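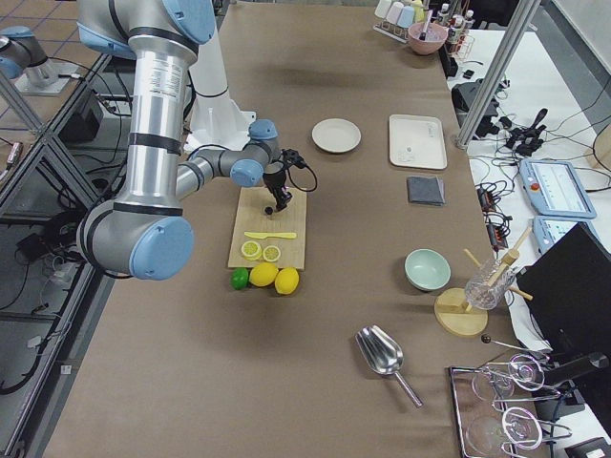
Skelutport shelter ordinance passed, now what?

Skelutport Town Talk > Council & Elections

marshgrass_mo
September 17, 2022

So the council voted last night and the overnight shelter ordinance went through, 5 to 2. Any church or nonprofit that wants to put people up overnight now needs a special permit, and if the building is within 200 feet of a school it can't get one at all. I sat through the entire thing (three and a half hours, on those chairs!) and I'm still kind of wound up.

The part that gets me is that it takes effect in December. That's when the cold weather beds open! The Hirose Street church has been doing this every winter since my kids were little, and it's right across from the elementary school. I never once had a problem walking them past there.

Does anyone know if there's a way to put this on the ballot? I remember something like that with the parking meters.

dale_on_fourth
I was there too, back row. I'm going to be the unpopular one and say I'm glad it passed. My daughter goes to that school and I don't think asking for a permit is persecution. Restaurants need permits. My deck needed a permit.

marshgrass_mo
Dale, your deck could GET a permit, though. The church can't. That's my whole complaint, I'd be fine with an inspection and a form.

ferryrat
Yes to the ballot question. It's a referendum petition and you need 3,000 valid signatures from registered voters in town. The meter people turned in way more than they needed and a big chunk got tossed for bad addresses, so don't stop when you hit the number. Get the form from the clerk before you collect anything. If you print your own and the wording is off, they throw out the whole page.

Felista Shemweta
Hi all, I go to the Hirose Street church and I've worked the overnight desk for years, so take this as coming from someone with a side. Guests come in at 8 at night and they're out by 6:30 in the morning. School starts at 8:15. We wrote all of that down for the council and I don't believe it came up once in the discussion.

We also handed in a letter with 661 names on it, from neighbors and parents. It got listed under "correspondence received" and that was that.

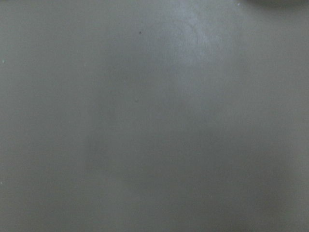 Gray surface, close up

dale_on_fourth
Felista, I read your letter, it's in the packet. The other side had one too, with 755 names, and it didn't get read out loud either. I don't think it's fair to say you were singled out.

Felista Shemweta
Okay, that's fair, I didn't know about the second one. Thanks for telling me. I'd still have liked somebody to ask us a question while we were all sitting there.

pepperjack88
Why is everyone acting like this is only about the church? The Starach building got a carve-out in section 4. Go read it. "Facilities under an existing county agreement" and there is exactly one of those in town. So the county's contractor can run beds and the church can't, and they're both near a school.

ferryrat
Starach is near the middle school, but I thought it was farther than 200 feet. Do they measure from the door or the property line?

pepperjack88
Property line to property line, section 2. And the Starach parking lot touches the ball field fence!

dale_on_fourth
Huh. If that's right then I don't like it either. Same rule for everybody or don't bother.

Asuka Kuroda
I've been reading along. I ran for the Rarkereo ward seat last time (and lost, thank you to everyone who voted for me anyway) and I went through the referendum rules back then for something else. The clock starts when the ordinance is published, so the vote date doesn't matter. Call the clerk and ask for the publication date and get it in writing. Also, only the person who watched the signatures happen can sign the bottom of the sheet. People leave sheets on a store counter and then all of those are no good.

I'd try asking for an amendment first. Two of the yes votes sounded shaky to me on the distance rule.

marshgrass_mo
Asuka, which two? I'll write to them tonight. I thought the guy on the left end looked miserable the whole time, but maybe it was the chairs.

Asuka Kuroda
I'd rather not guess at names in public, but send me a message.

pepperjack88
I'd do both. Ask for the amendment and start collecting. If you wait on them to be nice you'll run out of days.

dale_on_fourth
I won't sign to repeal it. I'd sign something asking them to fix section 4, if anybody writes that one up.

marshgrass_mo
I'm going by the clerk's window on my lunch break and I'll post the publication date when I have it. Felista, do you want me to pick up a second set of forms for you?

Felista Shemweta
Yes please, and one for my sister.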